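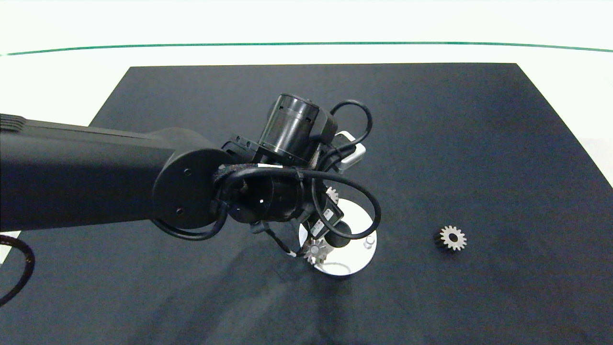 23 de março de 2019

Passei a manhã ao telefone com a Tradon por causa do esquentador. Fui o cliente 557 a ligar, informou-me uma gravação, com um orgulho que me pareceu deslocado. Ao fim de três transferências, uma voz simpática garantiu que a peça vinha de Flurport e que estava a caminho. Está a caminho desde novembro. A pé, suponho.

Tomei banho de água fria, que dizem fazer bem à circulação. A minha circulou toda para dentro e ainda não voltou.
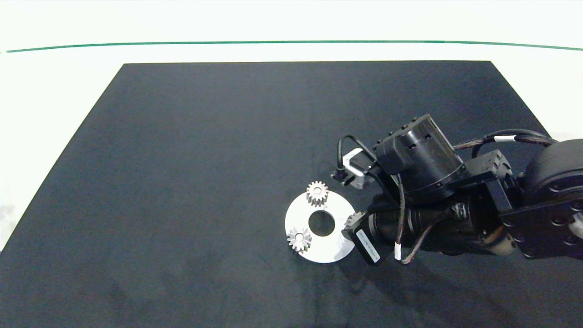 Três rodas dentadas pequenas, disco branco, tapete escuro.

À tarde fui à Değirmenci comprar pão e saí com seis bolos e sem pão. Jantei bolos. Li metade do manual do esquentador, que em sueco tem outra dignidade, e descobri que a garantia cobre tudo menos água.

Amanhã volto a ligar. Já sei a música de espera de cor e entro bem no refrão.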